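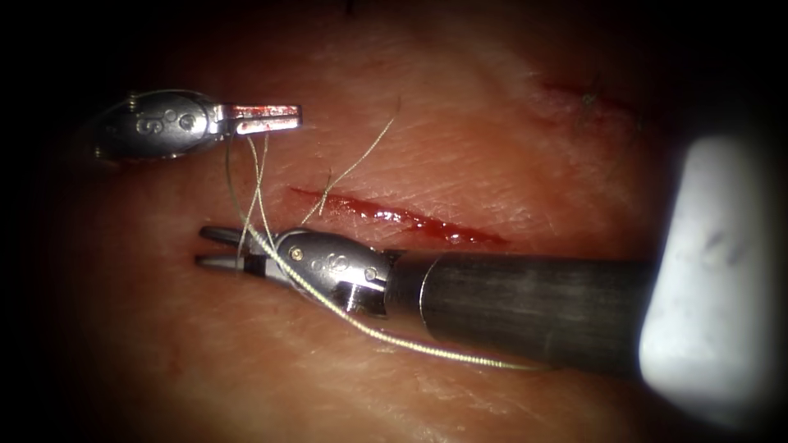 By Pirjo Seppälä, project lead, Kokkonen Wound Care Outreach
Progress report to the Sturna fund, period ending November

4 shares | 0 comments

The work in this period was home visits, the weekly clinic in Uro and the move to a single wound record. The first two are on plan. The third is late.

Our nurses made 1032 home visits. Most were for leg ulcers and for wounds after surgery, with a smaller number for burns and pressure sores. Nearly 300 of the visits were to people who live beyond the last bus stop and had been travelling to the hospital for dressing changes. Samuele Villa has redrawn the driving routes so that the northern farms are done in one morning. Fuel costs are still over budget and we expect that to continue through the winter.

The clinic in Uro opened in the old library room. Opening was held up by the sink, which had to be moved to the other wall before the room could be approved. It now runs from 9 am until early afternoon. Mornings are full. We would like to try an evening session in the spring, but this depends on the heating.

The shared record was meant to be in use by now. Jeneditz delivered the first version with the measurement fields missing, and the nurses went back to paper while it was corrected. Joonas Vainio is testing the new version with two nurses. Old paper notes will be typed in once he has signed it off.

Staffing: Eetu Ahonen joined us from the hospital's surgical ward. We lost two part-time nurses to the city and have filled one of the posts. Kalevi Rissanen is covering the other until it is advertised again.

Spending on dressings is below forecast, mainly through bulk ordering. We ask to move the unspent part to the travel line. A revised budget is attached as a separate sheet, and we would need your answer before the next payment is made.

Next period: finish the record, advertise the post, agree a price for servicing the second car.

We use cookies to understand how visitors use this site. Accept | Manage settings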